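Davimell goes on the radio

You may remember me grumbling in February that no broadcaster ever wants the Misthorpe walks. Well, I take it all back! A producer from Judatska rang to ask whether I'd talk about the old salt road for a programme on smugglers, and I'd said yes before she got to the end of the sentence.

We met by Hartley bridge at 6 in the morning, which was her idea, as she wanted the rooks and none of the traffic. I had 18 pages of notes in my coat and used hardly any of them. 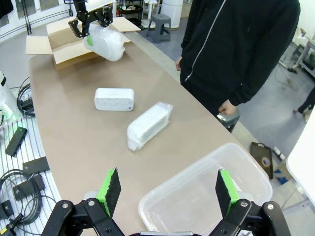
She wanted to know how the casks got from the creek to the inn without the excise men noticing, and I got rather carried away (those of you who've done the long walk will know the feeling). We did the bit by the churchyard wall 3 times – once for a tractor, once for a sneeze, and once because I'd put the wrong King George on the throne. Almost 30 minutes of me talking, and I gather they'll keep six if I'm lucky.

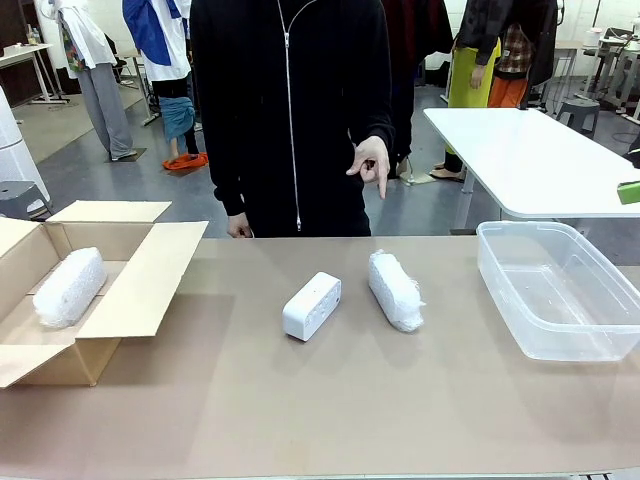

Steinar Bach wrote to say that I've been too kind to the innkeeper for years, and that the parish accounts show him taking money from both sides. He'd like that put right before the programme goes out. Fair enough, Steinar – I've passed it on to the producer, and I'll be changing what I say at the inn door too.

The salt road walk starts again next month, from the bridge as usual, at a far more sensible 10 o'clock. Do bring boots, as the creek end is still very muddy.

Orlando Mosquera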